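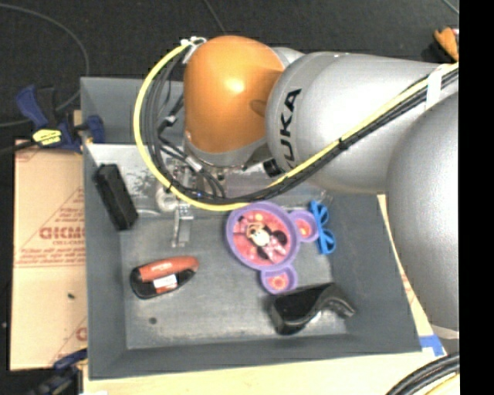 Slide 1: KUKA arm over the gray bin

3 min read

Okay, hi everyone! I'm Chidubem Garba, and I'm talking about Pirkley, my favorite cinder cone (pause, let them find seats).

It's only 454 feet high, but the crater is over 100 feet deep! Walk them up the south side first, then the lava flow. Mention the October hike, six of us, terrible boots.

Ask who's seen fresh ash up close. Pass the jar around.

Related
Salazar Crater: a short field guide
Reading lava flows at Bakell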